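Pustska Home Support
Progress report to the Damora Fund
Tuesday, May 4, 2021

Summary

The grant pays for practical help in family homes where a bedroom has become hard to use. We clear surfaces, sort belongings with the household and set up a simple way of keeping rubbish and small items under control. This report covers the period since our last return in March.

By the end of the period we had completed 100 room visits against a target of 110. The shortfall is due to cancellations, most of them at short notice. We have rebooked all ten and expect to be back on target by the next report. Spending is within budget.

Bedrooms

Bedrooms shared by parents and a young child remain the most common request. They take longer than other rooms. Bedding, toys, packaging and household bits all end up on the same surface, and the family has to be asked about each item before it is moved.

At the Arthur Road address the work began with the small things near the bed. A lined bin was put within reach so that tissues and scraps could go straight in, and anything that belonged elsewhere was to be dealt with afterwards.
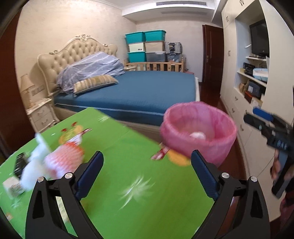 Arthur Road bedroom: small items awaiting sorting, with the lined pink bin beside them.

We now ask for a bin in every room before sorting begins. In the earlier visits we used loose sacks on the floor, which tipped over and were often mistaken for laundry. A small bin with a liner costs little and stays with the family. We have given out 29 so far. Liners come from Pirnent in boxes of 216 and one box has lasted longer than planned, so no further order is needed this quarter.

Bed and bedding

Mattresses are left uncovered while a room is being sorted. Duvets and pillows are kept at the head end and the bed is made up last. Households with a cot in the same room are asked to keep the route to it clear throughout, and nothing is stored in the cot, even for a few minutes.
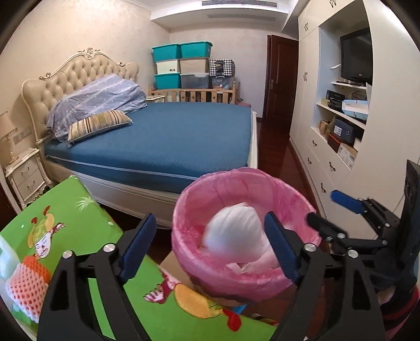 The same room, with the mattress bare and the duvet up against the headboard.

Cardboard boxes are a recurring problem. Families keep them for storage or as a surface to put things on, and children grow fond of the printed ones. Our practice is to ask which boxes are wanted and flatten the rest. Where a box is kept it is given one use and a fixed place. Carrier bags and fruit nets are collected separately.

Problems

Two points need the fund's attention. Council collections of bulky items are slow, and some households have had unwanted furniture standing in the hall for weeks. We have asked for a quote from a private carrier and will send it on. Visits booked for the late afternoon also overrun more often than morning ones, and we would like to stop offering them from next month.

Next period

Complete the ten rebooked visits.
Begin follow-up calls to households seen before March.
Send the carrier's quote and a revised visit timetable.
Return the signed spending sheet, which is still with our bookkeeper.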